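News > Facilities and Equipment > Planning

Equipment plan for the handling laboratory at Jelldale: requests due by August 10, 2022

The Jelldale site has opened its planning round for robot equipment. Groups that expect to need new arms, replacement grippers, sensors or bench fittings in the coming year are asked to submit their requests to Kayode Omoregie, who is preparing the joint budget with the Sesitz workshop.

Work with grippers and household objects, handling laboratory, Jelldale.
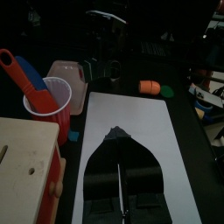
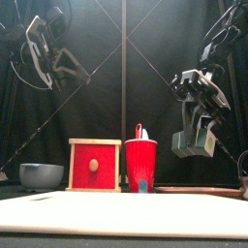 Osaze Ugwu has written to ask that the round should not be limited to the purchase price. In Ugwu's view the last plan, agreed in March, paid for the arms properly but left fingertip pads, cables and mounting brackets to be found from running costs, and the groups that used their equipment most were the ones that ran short.

The point has been accepted. Each request should now show the purchase price and the expected cost of wearing parts over 3 years on separate lines. A spare set of fingertips may be included where the gripper is in daily use. The allowance for small parts has been set at 1,517 pounds per bench and may not be moved to other headings.

Requests for a second arm at an existing bench will be considered together with the space and power they require. Groups should state whether the present table, curtain and camera mounts can remain in use. The Edix bench control software is already licensed for the site and need not be listed.

Shared equipment will be given priority. Where two or more groups can use the same bench, the site will meet 50 per cent of the cost from central funds — the remainder to be divided between the groups in a ratio they agree beforehand. Delivery currently takes about four months, and orders placed after the round closes will be held over to the next one.

Forms are available from the Tapia building office. Quotations should be attached where the group has them.

Related items
Bench booking at Jelldale: revised hours
Sesitz workshop: repair charges for the coming year
Returning unused sensors and cables to stores

This site uses cookies to remember your settings. Accept | Manage preferences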